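Search this site Enter keywords Go

Derkdale Library Trust: Changes to Interlibrary Lending

From the October issue of the members' newsletter

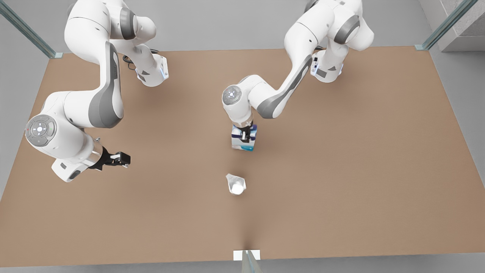
The Board of the Derkdale Library Trust has approved a revised agreement on interlibrary lending with the district libraries of Elach. The new terms replace the arrangement signed under the former director, Norbert Koubek, and apply to all members holding a current card at either of our 2 branches.

Under the earlier agreement, requests were accepted only at the main desk and had to be signed by a member of staff. Requests may now be placed at any desk or by telephone. The loan period for borrowed volumes has been extended to four weeks, with one renewal allowed if no other reader has asked for the title. Reference works, bound newspapers and items from the local history collection remain excluded and must be read on the premises.

During the past year the Trust handled 3,233 requests from members, the highest figure since the service began. Of these, 363 could not be filled. Most concerned titles still in print, which partner libraries are generally unwilling to send within 12 months of publication. Members seeking a recent book are asked to use the purchase suggestion form instead. Suggestions are reviewed monthly by Matúš Gajdoš, Head of Acquisitions, and a written reply is sent in each case.

The charge for a standard request is unchanged. A separate charge will apply to items sent from abroad, reflecting higher postal rates, and members will be told the amount before the order is placed. Students and members over the age of 65 continue to be exempt from the standard charge.

The Trust also wishes to record its thanks to Paavo Juntunen, who is leaving the lending department after 9 years. He prepared the first shared catalog with Elach and corrected a large number of its older entries himself. His duties pass to Čestmír Čierny, who may be reached through the main desk between 10 a.m. and 4 p.m.

Members with loans outstanding under the old terms need take no action. The due date printed on the slip remains valid, and any renewal will be made under the new rules. Copies of the full agreement may be consulted at both branches, and a large-print version can be supplied on request.

Recent items
Winter opening hours at both branches
Dvořáček bequest: cataloging of the letters begins
Reading room chairs to be replaced
Beat Hubmann to give the annual members' lecture
Sikia map collection: notes for visitors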